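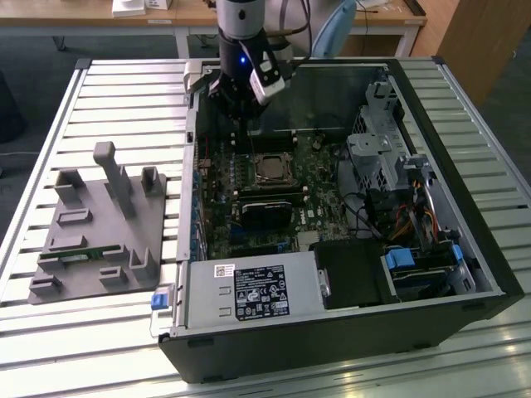 A Dell desktop tower on its side, cover off, with the arm reaching in over the board.

Shop Tips: Can a Machine Do Your Computer Teardown Yet?

Posted 08/07/2018 by Ramiro Olmedo

Readers keep asking whether a robot can take over the dull jobs at the bench. For opening up old desktops, my answer is partly. An arm will repeat a move all day if the part is in the same place every time. Used computers are never in the same place every time. Cables sag, latches stick, and the last owner may have lost a screw and forced in a longer one.

Ingegerd Myklebust runs the refurbishing bench at Gasinard and went through 266 towers in April. She would hand over sorting and carrying tomorrow. She would keep cables for herself. A stiff plug needs a squeeze and a wiggle, and you feel it let go before you see it.

Whoever or whatever does the work, these habits save time.

Shut down, unplug the cord, then hold the power button for a few seconds before you open the cover.

Lay the tower flat with the open side up. Parts stay put and you can use both hands.

Look for colored tabs. On many office machines blue marks the things meant to be released by hand, such as drive latches and slot covers.

Move the power cables aside before you touch the drive cage. Take a photo first if you plan to put it all back.

Memory comes out by the end clips. Open them all the way, lift the module by its edges, and stand it in a slotted holder — a printed plate with a few slots is fine, and so is a cut piece of foam.

Leave the processor alone unless you are replacing it. The thermal paste has to be cleaned off and put on fresh, and the socket is easy to hurt.

Don't open the power supply. Swap the whole unit.

Blow dust out in short bursts and hold the fan still with a finger.

If you are thinking of buying an arm for this, count your machines first. A shop doing 300 of the same model has a case for it. With a mixed pile of 100, you will spend more time making holders than pulling parts. At home, a magnetic tray and a good #2 screwdriver will do.

Next time: keeping small screws sorted, with a look at the Wallin drawer inserts.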